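Pastville Toy Library Moves to Drornis Street
5 Oct 2021

The Pastville toy library has left its old room behind the Warnier building and is lending again from 49 Drornis Street, two doors down from the post office.
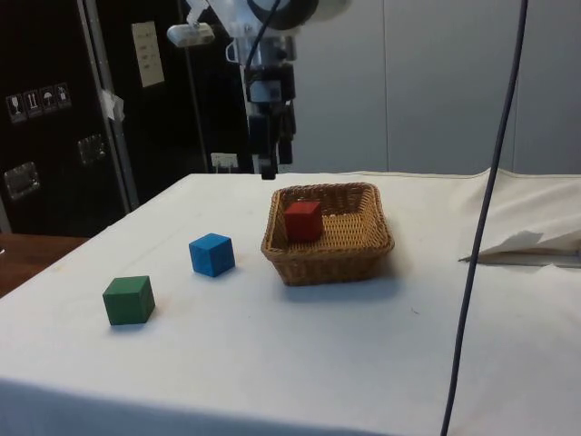 How long can a family keep a toy?
Loans run for 30 days and can be renewed once, either at the desk or by phone, unless another family has asked for the same item.

The library lists 2836 items in its catalog, from baby rattles to board games for teens. Large items such as ride-on cars and play kitchens are still in storage and will be added to the shelves over the winter. Until then they can be reserved at the desk and picked up from the Ghiță warehouse on Mill Road.

Membership stays free for Pastville residents. Families from outside town pay a yearly fee, which was last changed in May. Cards from the old location remain valid, and toys borrowed there should be returned to the new address.

Parking is limited to two spaces in front of the entrance — the public lot behind the post office is free for the first hour. The drop box has not been moved yet, so returns are accepted during opening hours only.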